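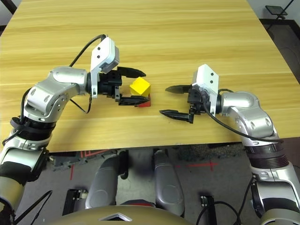 2020-11-14

Why our stacking policy stopped too early, and what we changed

For most of the autumn I have worked on one small problem, and now I want to write it down before I forget the details. The problem is block stacking with two arms. It sounds like something that was finished many years ago, and if you know the exact position of every block, it is. We do not know it. Our policy gets only camera pictures and the joint positions, and it has to decide by itself which arm does what.

The method is plain imitation learning. Ryota Ikeda and I recorded 185 demonstrations in August, all by teleoperation. A yellow cube has to go on a red block, and the other hand should stay close but not touch. Then a network learns to predict the next short piece of motion from the last pictures. We call this length of motion the chunk. With a long chunk the arms move smoothly, but they react late. With a short chunk they react fast and they tremble.

Our first result was good on paper. The training loss went down nicely, and on held-out demonstrations the predicted motion was almost on top of the recorded one. On the real table, the policy brought the cube over the red block, lowered it, and then waited. The fingers stayed closed around the cube. Sometimes it waited until I stopped the program, sometimes it opened after a long time, when something small changed in the picture, for example the light.

I spent two weeks looking in the wrong place. I believed it was the wrist cameras, because when the fingers close around a cube, they hide a big part of the block under it. So I cleaned the calibration, changed the image crop, and trained again. The waiting was the same. Celina Pawłowska asked me a simple question during lunch: how long do you wait, you personally, before you open the gripper in the demonstrations? I said I do not wait. She told me to measure it.

So I measured. In my own demonstrations there is a pause before release in nearly every one, and the pause is of very different length. Ryota's pauses are shorter and more regular. When I operate, I put the cube down, then I look at it from the side to check that it is straight, then I open. The network sees many pictures in a row which are practically the same, and in all of them except the last one the correct answer is "do nothing". It learned this very well. I was a little ashamed, but also happy, since it is a clear reason.

There are known ways to handle this. We tried three of them.

The first was to cut the pauses from the data. We removed every step where no joint moved more than a small threshold. This helped with the waiting, but now the policy sometimes opened the fingers while the cube was still above the red block. I think the pause also carried useful information, namely that the arm should be still before release.

The second was to keep the pauses but give less weight to them in the loss. It was better than the first, and sensitive to the weight. With one value it was fine, with a slightly different value the old behavior came back. I do not like to depend on a number like this.

The third was to add one extra output, which predicts how far the task has progressed, from zero to one. The demonstrations already contain this for free if you mark a few key moments by hand. I marked contact, release and retreat for all of them in one long evening. The predicted progress goes back into the network as an input at the next step. So even if the picture does not change, the input changes slowly, and the policy can leave the pause.

This third version is the one we keep. In the last test it stacked and released in all but 11 of our trials. Most of these failures are of another type: the second arm comes too near while the first one is lowering the cube. The space between the two grippers is small at this moment, and the demonstrations do not show what to do when it becomes too small. We never recorded a mistake and a correction from it.

I should also say what I did not check. We used one table, one pair of colors, and one camera placement. The progress signal could simply work like a clock, and then it would fail when the motion is interrupted. Ryota wants to test this by holding the arm back softly in the middle of the task. I want to test it by starting the episode with the cube already on the block - a policy which looks at the picture should go directly to the release.

The code is still in a bad state, with Celina's labeling script and mine doing almost the same thing in two folders. I will put them together first, and after that we record new demonstrations with corrections inside. This time I will try to open the gripper without admiring the cube.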